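The Dinner Table Problem

Hulwood gave the kitchen job to its software people. Same arms as last year, same grippers. What changed is the planner, a thing called Loltora, and it's why I drove out in July.

Farzad Ansari runs controls. Talks fast, types faster. His complaint with most table-clearing code is that it picks an order at the start and hangs on to it. Bowl, plate, spoon, done. Then a bowl slides two inches and the whole plan is junk.

Loltora keeps re-asking. 6 times a second it scores every move either arm could make and throws out the ones where elbows would meet. Cheap moves win. The rack side usualy goes to the right arm, the scraps side to the left, but thats a preference and the code can drop it.

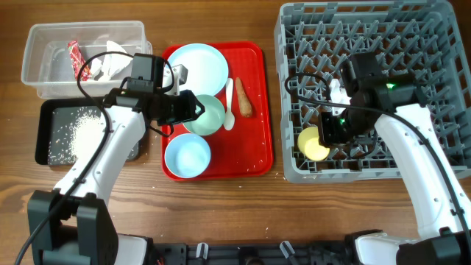 Two arms, one red tray, and rice on the table.

Rice is a sore subject. The perception model, Lorodura, was trained on 2830 labeled table setups and for months it wanted to call every grain an object. Planner choked. Hundreds of targets, no dinner. Noémie Guillot fixed it in December by grouping anything tiny into one patch with a fuzzy outline. Patches get handled last. Ugly, she says. She'd still ship it.

Wrappers are worse. They fold, they shine, they look like two things and then one. Seen from the wrist, a scrap on a white dish can smear into the rim the moment the arm swings, and a bright dish washes out on top of that. So Guillot has the code mark down any wrist view taken at speed. The arm slows, looks again, then commits. Costs 200 milliseconds. Ansari wanted it lower, lost the argument. 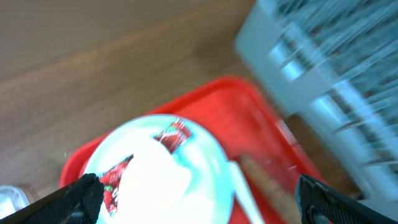
What's still broken

Stacking, mostly. Two bowls nested together read as one deep bowl and the grip comes in too high. Charpentier, the log viewer the team built for itself, has 1779 failed grasps saved and Guillot has tagged them by hand, evenings, with the radio on.

Next build drops the fixed grip height and estimates it from both views. Ansari thinks a few weeks. Guillot made a face and went back to her tags.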